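Dulura: a small Linux image for old netbooks

I started Dulura in February, when my old netbook stopped getting updates and I didn't want to throw it out!
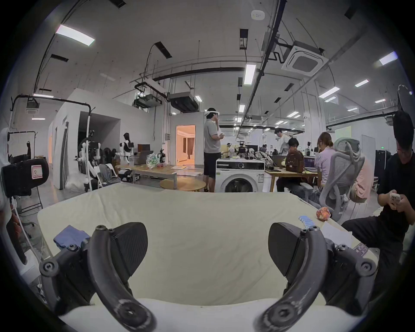
What's in it

A stripped-down desktop, a package list with 1447 entries, and the Suna installer (Lejla Grgić wrote most of it, thank you!). The Illés theme is on by default, but you can switch it off in settings.

Known problems

Wi-Fi drops after suspend on 9 of the models on my list. Carley, the backup tool, still chokes on long file names – Aitana Urquijo has a patch going, see issue 1595.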